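Paying the Supplier in Another Currency

Sinico sells kitchen storage from a two-room office above a print shop in Diltlow. It buys almost everything abroad and is billed in euros, and for most of its life the company treated the exchange rate the way it treated the weather. An invoice came in, somebody logged on to the bank's website, and the money went out at whatever rate was showing that morning.

That worked while the orders were small. Then a spring shipment was priced in January, confirmed in February and paid for in April, and over those months the dollar slipped. The goods were the same and the invoice was the same. The cost in dollars was $903 higher than the figure on the spreadsheet, and the selling price had already been printed in a retailer's catalog.

For a large importer that is a rounding error. For a firm with two people on the payroll and a thin margin on each carton, it was most of the profit on the order.

Small companies run into this all the time, and many of them don't record it as a currency loss. It gets folded into the cost of goods, or blamed on freight. The owners of Sinico found it only when they went back through a year of payments and wrote down two rates for each one, the rate on the day they agreed to the price and the rate on the day they paid. Some payments had gone their way. More had not.

Their next step was to ask what the bank was charging. The transfer fee was listed plainly on every statement. The larger cost was in the rate itself, which was set a little below the one quoted in the financial pages. The gap is called the spread, and it does not appear as a line item. On one euro payment it came to $400, against a transfer fee that would have bought lunch.

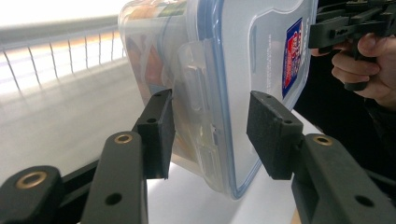 Can a company this small lock in a rate ahead of time?

A forward contract does that, and many banks and currency brokers will write one for a small business, though some set a minimum amount and most ask for a deposit.

The contract fixes a rate today for a payment on a later date. If the dollar falls in the meantime, the buyer is protected. If it rises, the buyer still has to take the agreed rate and misses the better one. Sinico's owners argued over that second part for a couple of weeks. One of them saw it as paying to give up a chance. The other said they were in business to sell storage boxes and had no view on the euro worth betting on.

They settled on covering part of each order. When a purchase is confirmed, they fix the rate on half of it and leave the rest open until the invoice falls due. It is a compromise, and it means they are never fully right or fully wrong about the direction.

Vurkano, a lamp importer across the river, went another way. It also sells to a handful of shops in Ireland and is paid in euros by them, so it opened a euro account and now uses that money to pay its own suppliers. Nothing is converted unless the balance gets too high. The account has a monthly charge, and the bookkeeping is more work, but the firm has cut its conversions from 8 a year to 2.

A third business, the coffee equipment dealer Dauda, asked its main supplier to bill in dollars. The supplier agreed and then raised its prices slightly to cover its own risk. Dauda took the deal anyway. The owners wanted a number they could put in a budget in December and still recognize the following summer.

Each of these arrangements has a cost. A forward ties up a deposit, and canceling one because an order falls through can be expensive if the rate has moved the wrong way. A foreign currency account is only useful to a company with income in that currency. Dollar billing moves the risk to the supplier, who will usually charge for carrying it.

Sinico still pays some small invoices through the bank on the day they arrive, mostly samples and replacement parts. For the bigger orders it now gets two quotes before noon, when both the bank and the broker are answering their phones, and writes the rate it was given on the front of the purchase file - next to the one it used when it set the price.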